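How does a robot know what to pick up?

Have you ever reached into your school bag without looking and pulled out exactly the pencil you wanted? Your fingers and your brain did a lot of work there, and they did it so quickly you probably didn't notice. A robot arm has to do the same sort of work, but it needs a computer program to help it with every little bit.

The first part of the program is called perception, a big word for making sense of what you see. A camera takes a picture, and to the computer that picture is only a huge pile of numbers, one lot for every tiny dot of colour. The program hunts through them for edges and shapes until it can say, "There's a bar, and it's lying on a slant."

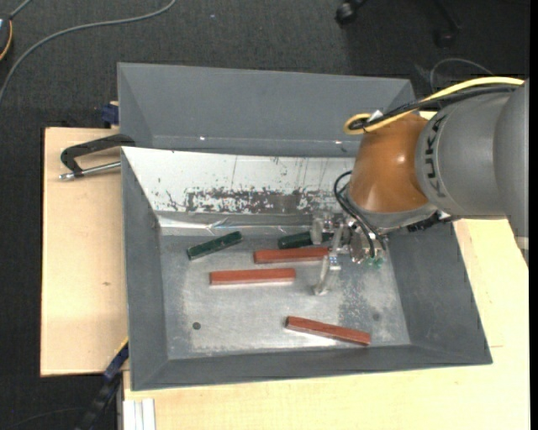
Next comes planning, and this is my favourite part! The program has to choose which bar to go for, and then work out a path for the arm so it won't bump the sides of the tray on the way down. It might try 600 different paths inside the computer before the arm moves at all - a bit like imagining your way through a maze before you put your pencil on the paper.

Last of all there's control. This part tells each joint how far to turn and how fast, and it checks again and again, 400 times every second, that the arm is where it should be. If it's a smidge off, the program gives it a gentle nudge back.

Wim Martens writes programs like these with a toolkit called Skillora, and he says bars lying close together are the trickiest. Try it yourself at home: tip some coloured pencils into a baking tray, and pick up just one using 2 fingers, without touching any of the others.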